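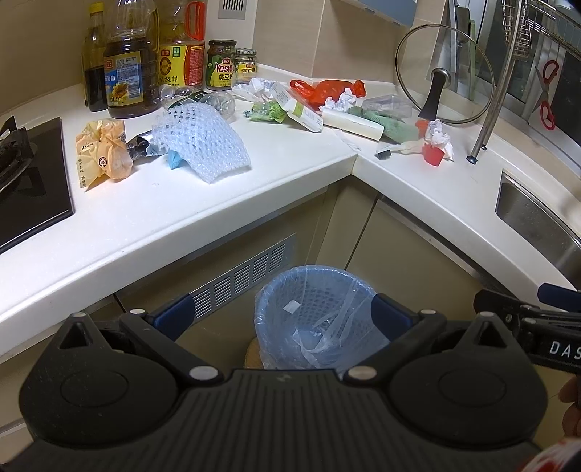
Clearing the counter: can a machine do it yet?

May 2018

Of all the kitchen chores I'd like to hand over, this is the one I think about most. Vacuuming is more or less solved in our apartment (the little disc gets stuck under the radiator, but still!). Dishes have had a machine for decades. But the pile of wrappers, nets, tissues and empty containers that grows along the back of a counter? That's still mine, every evening, and I find it completely fascinating.

Look at how different these things are from each other. A foam fruit net squashes to almost nothing when you pinch it, then springs back and hooks itself on whatever is next to it. Foil wrappers slide. A clear empty bottle is a nightmare for a depth sensor, and the thin strip of see-through plastic is worse – I'm not sure I'd notice it myself without my glasses. And all of it sits a hand's width from jars and bottles that have to stay exactly where they are.

The second problem is knowing what trash is. The soybean paste stays. The empty bottle with the green label goes. Fine, but what about the clear plastic container? In my house that gets kept for leftovers, in my sister's house it's in the bin before dinner. A white roll lying on its side among crumpled tissues is another good one. I can't think of a rule that gets all of these right, and I've tried writing it down.

I spent a day at Stendus in Travcombe this spring, watching an arm with two parallel fingers clear a practice counter. Six items, all of them into a lined bin on the floor. It got five! The one it missed was a mesh bag, which it picked up perfectly and then couldn't let go of, because the threads had caught on the fingertip. It shook its wrist a few times like somebody with tape stuck to their thumb. I loved it. The whole run took 363 seconds, and I could have done the job in well under a minute, but two years ago I don't think anyone in that building would have tried it with soft plastic at all.

The bin matters more than I expected, too. Dropping a bottle into an open bin sounds easy until the liner sags inward and a light wrapper lands on the rim and just stays there.

So, could I buy one today? No. Would I let one loose next to a stove and a glass lid? Also no, not for a good while. But a slow machine that clears the obvious things at night and leaves the doubtful ones in a neat row for me to decide on in the morning – that I can picture now, and I'd happily give up some counter space for it.

Next post will be about the Cunis hand and wet sponges, once I've sorted through my notes.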